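The first thing Hamish Gillies does when I turn up is hand me a mug of tea and tell me not to sit on the green chair. The green chair has the accordion music on it, and the accordion music is in an order that only he understands (I did ask, and I came away none the wiser).

He's 77, he has been calling dances since his early twenties, and on the night we meet he is getting ready for the Griltberg winter dance, the one where the hall is so full that the last set has to form up in the corridor. I've been to two of them as a dancer and got lost both times, so I was very keen to hear how it looks from the stage!
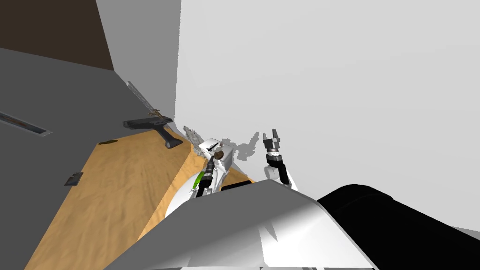 Words by Oda
December 13, 2023

"People think I'm up there showing off," he says, stirring in more sugar than I'd like to put in print. "I'm up there watching feet. If the feet at the bottom of the hall are late, I'm going too fast for them, and I slow down."

He learned by accident, as a lot of callers seem to. The regular man had lost his voice, the band had been paid for, and Hamish was the only one who knew the whole of the second half by heart. "I knew it as a dancer, mind, and that's a different thing. I called the whole of the first one from the lady's side. Everybody went the wrong way round and they were very nice about it."

I wanted to know how he picks a programme, and this is where he really got going. Out came the notebooks, which go back years, with every dance he has called at Griltberg written down in pencil and a little mark beside it. A tick means it went well. A wavy line means it didn't. There is one page with nothing but wavy lines, and when I pointed at it he turned it over.

"You want something easy first, so folk who've come on their own get a partner and a laugh. Then something with a bit of a puzzle. Then easy again. I never put two new ones side by side, I did that once and the band nearly walked out."

The band is a story in itself. They're called the Bornitz, after the street where they used to practise, and they've had the same fiddle player all the way through and any number of drummers. Hamish gives them the list a week ahead and then changes it on the night, and they have got used to this (the fiddle player told me later that "used to" was putting it kindly).

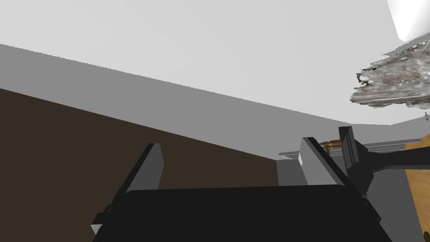
Griltberg Folk Dance Club – Social Section

We talked for a long time about beginners. I'd expected him to be a bit stern about it, as I remember some callers being when I was little, but he loves them. He'd sooner have a hall of people who've never danced a step than one full of experts, he says, and he gets quite cross about clubs that put new people in a line at the back.

"Put them in the middle! Put them next to somebody who knows it and isn't bossy. They'll have it by the third time through. At the back they've got nothing to look at but each other, and they're all lost."

His one rule for beginners is shoes. He doesn't mind what you wear otherwise, but he has seen a great many toes go under a great many heels, and he'd like you to bring something flat with a bit of a grip. Not trainers that stick to the floor, though. You need to be able to turn.

Then there's the Trarnetti. If you've danced at Griltberg you'll know it, and if you haven't, it's the long one just before supper with the double figure of eight, and it is a complete menace. Hamish wrote it himself, on the back of an envelope, for his sister's wedding. It was meant for four couples. Some 60 people got up for it that first time and he didn't like to send anyone back to their seats, so he made up a way of joining the sets together as he went along, and it's been danced like that ever since.

"I've had letters about it," he says. "One from a man who'd worked out it was impossible. Very neat diagrams. I wrote back and said come in December and we'll do it for you." Did he come? "He did, aye. He danced it with my wife."
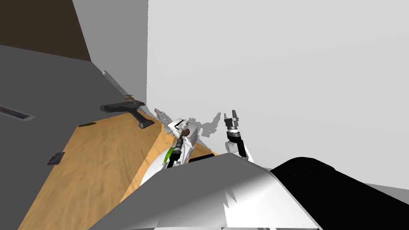

A white two-armed robot at a wooden tabletop.

By this point the tea was cold and we'd got on to supper, which everybody brings and nobody plans, and which last year meant eleven trifles. Hamish is in favour of trifle. He is less in favour of speeches, and he's told the club that if they try to give him one this year he'll start the music over the top of it.

I asked if he'd thought about stopping. He has, a bit. His knees aren't up to demonstrating the steps any more, so he gets a couple of the younger ones up to do that while he talks them through it. He's been letting one of them call the odd waltz too, and he says she's better than he was at that age, with a clearer voice and a lot more patience with the band.

"I'd like to get to 100 Trarnettis. I'm not far off. After that she can have the notebooks, if she can read them."

He walked me to the door and made me go through the figure of eight with him on the front step, twice, humming the tune. I got it right the second time. I've got flat shoes, I've got a partner, and I'm bringing cheese straws.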